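Breakfast Table Opens in the Gullthorpe Common Room

The common room on the ground floor at Gullthorpe will have a self-serve breakfast table starting in January. It will be open to all residents from 6:30 to 9:30 in the morning, and there is no sign-up. Come down, make your toast, have a coffee or tea and take it to one of the seats by the window if you like.

The idea came out of the fall survey. Residents were asked what they would use the common room for before noon, and 38 households wrote in some version of "breakfast." Many of those answers came from people on the upper floors whose kitchens will be out of service while the pipes are replaced. The pipe work moves floor by floor through the spring, and each kitchen will be without water for several days. A toaster and a hot drink downstairs will not replace a kitchen, but it should make those mornings easier.

We set aside $300 from the common room budget to get started. That pays for mugs, small plates, butter knives, a bread box and the first month of bread. The kettle and the coffee maker were already in the cupboard. Tablecloths came from the linen shelf and will be changed twice a week.

The toaster takes two slices. We looked at a four-slice model and decided against it, mostly for space. The table has to hold the bread box and the plates too, and there needs to be room left to butter something. Two slices at a time will mean a short wait on busy mornings. If the line gets long we will look at adding a second toaster on the sideboard, which has its own outlet.
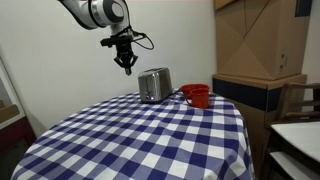

The two-slice toaster and a pair of the red mugs on the breakfast table.

The mugs are red so that they are easy to tell from the white ones in the meeting room upstairs. Last year the meeting room lost most of its cups to other floors, and some of them have not come back. Please keep the red mugs in the common room. If you want coffee to take up to your apartment, bring your own cup down and fill it. We bought 20, and extras will be in the left-hand cupboard under the sink.

Bread will be put out at 6:30. There will be a white loaf and a whole wheat loaf each day, and a seeded loaf when the bakery has one. Butter, jam and peanut butter are in the small refrigerator. Residents with allergies have asked for separate knives, so there will be one for each jar - please do not move a knife from the peanut butter to anything else. Gluten-free bread should not go in the shared toaster. Ask at the front desk and they will lend you a toaster bag.

A few things about using the table:

Keep the toaster where it is, toward the back. The cord is short and does not reach from the front edge.

Take your toast out with your fingers or the wooden tongs. Do not use a knife, even when the toaster is off. If a slice gets stuck, unplug the toaster first and let it cool.

Rinse your mug and plate and put them in the dishwasher. The desk staff will run it at 10:00.

Crumbs go in the compost pail. The crumb tray will be emptied every evening, so there is no need to shake the toaster out yourself.

The building currently spends $3,000 a year on the common room, including cleaning and supplies. Breakfast is being paid for out of that amount through the end of spring, and monthly fees will not change. After that we will look at what was used and what was thrown out. There will be a jar by the bread box for anyone who wants to chip in for jam or coffee.

We are still short of small plates. If you have some you no longer need, plain ones in any color are fine as long as they can go in the dishwasher. Leave them at the front desk in a bag marked "breakfast." We do not need more mugs or another kettle.

Questions and bread requests can go in the suggestion box next to the mailboxes.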